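Receiving Room Safety Inspection – Checklist and Comments
Site: Kimholm, ground floor receiving room
Inspected: 7/28/25
Inspector: Aurelia Ghiță
Ratings: OK, Fix, Recheck

1. Exits and aisles
1.1 Main exit door opens fully and latches. OK
1.2 Aisle from door to shelving clear at floor level. Fix
Comment: A pallet jack was parked across the yellow line. Moved during the inspection. It needs a marked bay.
1.3 Exit sign lit, battery test passed. OK
1.4 Rear door not wedged. Recheck
Comment: No wedge in place, but there is a fresh scrape on the floor where one sits.

2. Small parcels
2.1 Parcels set down label up or label out, so they can be read without turning. OK
2.2 Labels legible through tape. Recheck
Comment: Glare on taped barcodes leads to repeat scans and to people leaning over the bench. Tilt the parcel, not the neck. Handwriting across a printed label is acceptable as long as the barcode is clear of it.

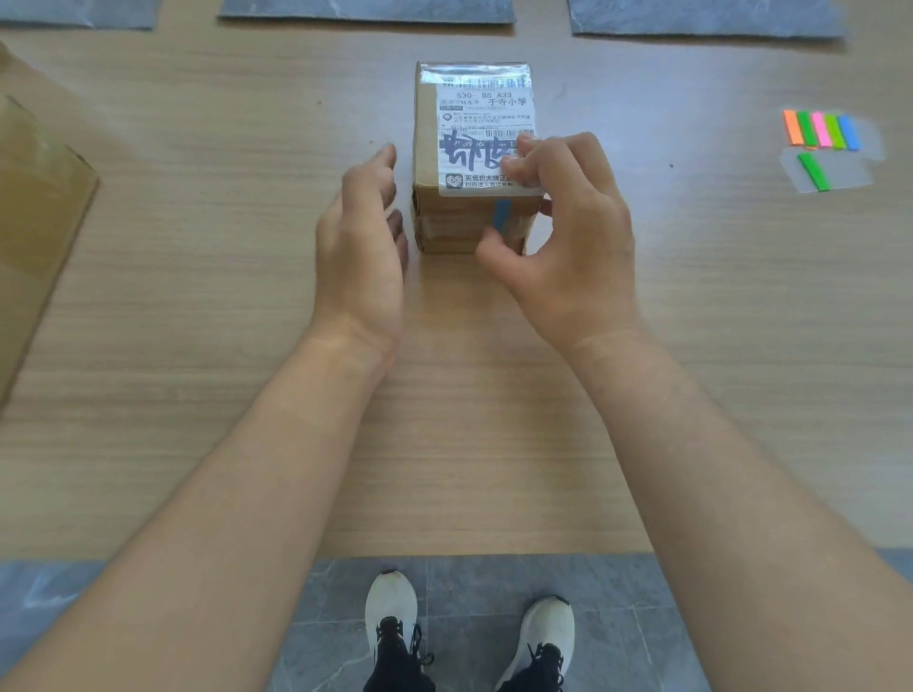
3. Cutting tools
3.1 Safety knives only, blade retracts on release. Fix
Comment: Two fixed-blade knives found in the drawer under the bench. Removed. The Derese knives on the wall hooks all retract.
3.2 Used blades in the sharps tin. OK
3.3 Cut-resistant gloves available in every size. Fix
Comment: No small gloves. Reorder from Drendley.
3.4 Tape cut away from the body and away from the holding hand. Recheck
Comment: Staff know the rule and can repeat it. Practice varies late in the shift. Fingers should be clear of the tape seam before the blade comes out.

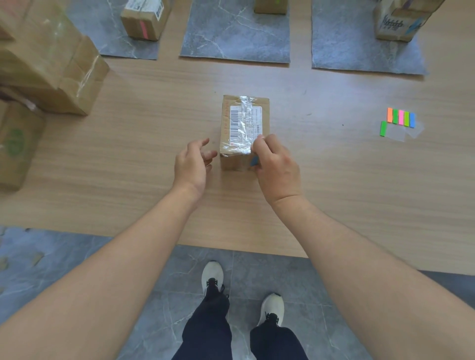 Reply from the floor, added to the shared copy: we asked for small gloves in November and the order was closed without delivery. The medium ones bunch at the fingertips, so people take them off for fine work and forget to put them back on. Could 3.3 be marked urgent?

Inspector's response: Agreed. 3.3 is now urgent, to be closed within 5 working days. Bare-handed knife work stops until then. Tear strips and tabs may still be opened by hand.

4. Lifting and carrying
4.1 Weight limit posted at the bench. OK
Comment: The sign gives 20 kg for a single-person lift. This is the site limit. It assumes a load held close at waist height and should be read that way.
4.2 Heavy stock between knee and shoulder. Fix
Comment: Clodo shelving unit, bay 9, has heavy cartons on the top level. Swap with the light stock below.
4.3 Two-handed grip on all cartons, including light ones. OK
Comment: Light parcels are dropped more often than heavy ones – they get carried by one corner or stacked under the chin. Both hands on opposite sides, view ahead clear. 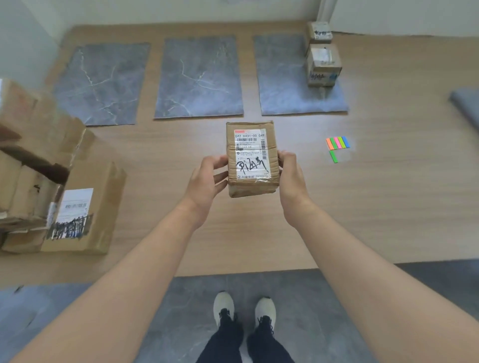
Crushed corners are not a reason to reject a carton, but they are a reason to support it from underneath when it is moved any distance. Add this to the induction sheet under 4.3.

4.4 Step stool feet intact, no wobble. OK

5. Electrical and lighting
5.1 Bench outlets tested, covers in place. OK
5.2 Scanner charging leads undamaged. Fix
Comment: One lead has exposed wire at the plug. Tagged and taken out of use.
5.3 Lighting even along the bench. Recheck
Comment: The end tube flickers. See also 2.2 – a diffuser would help with glare.

6. First aid and fire
6.1 Kit stocked and in date. Fix
Comment: Eyewash has expired. Replace both bottles.
6.2 Extinguisher gauge in the green, pin sealed. OK
6.3 Waste cardboard removed each shift. Recheck
Comment: The cage was full to the rail. Extra pickup requested.

Follow-up visit in 3 weeks. Items marked Fix are to be closed before then and initialed on the wall copy.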